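Kilar Refurbishing Guide, Desktop Towers
Section 9: Opening the case and replacing internal parts

Revised 21 November 2023. Prepared by Nanami Sugiyama. Questions on this section go to Kenneth Lindsay at the Clerumwood bench.

9.1 Before you start

1. Shut the computer down and pull the power cord from the wall outlet and from the power supply.
2. Hold the power button in for nearly 13 seconds.
3. Lay the tower on its side with the removable panel facing up. Leave clearance on all sides of the chassis.
4. Take off the side panel and store it flat, away from the work area.

CAUTION: Do not open the power supply housing. It contains no serviceable parts and can hold a charge after the cord is removed.

9.2 Blue plastic parts

On the Dell towers covered by this section, plastic parts molded in blue are the ones to look for first. These include latches, tabs and drive caddies. Handle them by the solid faces. Thin tabs crack under side load — older cases especially.
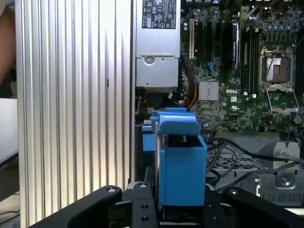 1. Move any wires out of the path before lifting a part out or setting one in. The red, yellow and black supply wires must not be pinched against the edge of the motherboard.
2. Lift straight up. If the part binds, lower it, check for a hooked tab, and try again.
3. Place removed parts in the tray in the order they came out.
4. When refitting, seat the part by hand until it stops. Do not use a screwdriver as a lever.

NOTE: Replacement plastics from the Plevov kit are bagged by part number. Kit 37 does not include drive caddies.

9.3 Processor socket and memory

1. Inspect the open socket under a bright light. Look across the pins from two directions. Bent pins show as a break in the pattern.
2. Do not touch the pins or blow on them. Fit the socket cover if the board will stay open for longer than the current job.
3. Open the latches on the memory slots before inserting modules. Match the notch to the key in the slot.
4. Route the data cables along the side of the chassis, clear of the socket and heatsink.
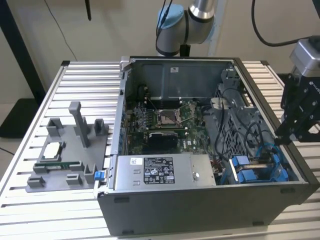

Can the processor be fitted with the power supply still in the case?

The power supply may stay in place for this step. Remove it only when its cables block access to the socket lever, or when the supply itself is being replaced.

9.4 Closing

1. Check that every blue latch is fully home.
2. Confirm that no loose screws remain in the chassis.
3. Refit the side panel and stand the tower upright.
4. Enter the unit on the Bouazza sheet, line 3, before connecting power.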